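Todport peer program for newly diagnosed patients to add evening groups

TODPORT -- A peer support program for people newly diagnosed with breast cancer will add evening groups and a phone line this fall, its organizers said in an update posted Jul 18, 2025.

The program, called Kivix, matches patients with people who have been through treatment. It started in January of last year at the Boateng Center on the hospital's east side and has since worked with around 400 patients, most of them still holding down a job while going through chemotherapy or radiation.

Work was the main reason for the change. Daytime groups met at 10 a.m. and 2 p.m., and many patients said they had already used up their leave on scans and infusions. The new groups will meet at 6:30 p.m. and run for 80 minutes. One will be for patients under 45, who often have young children at home and questions about fertility, early menopause and how to talk to a boss.

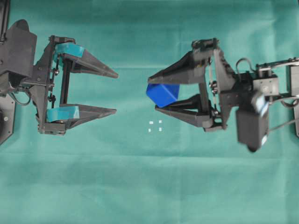
Several patients had asked for exactly that, according to a comment left under the update by a reader signed only as a former member of the morning group, who wrote that she was the youngest in the room by 20 years and stopped going after her third visit. She said she would try again if the evening group had parking close to the door.

Parking in the Boateng Center lot will be free after 5 p.m. for anyone in the program. The entrance on the north side will stay open until 9.

The phone line will be answered on weeknights by trained peers, all of whom finished treatment at least two years ago. They do not give medical advice. Callers with questions about symptoms or drugs will be sent to the hospital's nurse line.
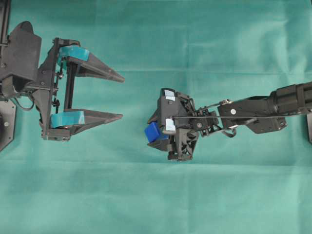
Money for the first year comes from a $2,000 gift from Tanusby, a local engineering firm, and from a spring walk that drew 200 people. The hospital is giving the rooms at no charge. Organizers said the phone line is the larger cost and that they will need to raise more before next summer to keep it going.

Patients do not need a referral to join. Family members can come to the first meeting, but later meetings are for patients only -- a separate group for spouses and partners is being planned, with no start date set. Interpreters can be booked with one week's notice.

Sign-up forms are at the front desk of the Boateng Center and in the hospital's oncology waiting room. People already in a daytime group can switch by telling their group leader. Daytime meetings will go on as before.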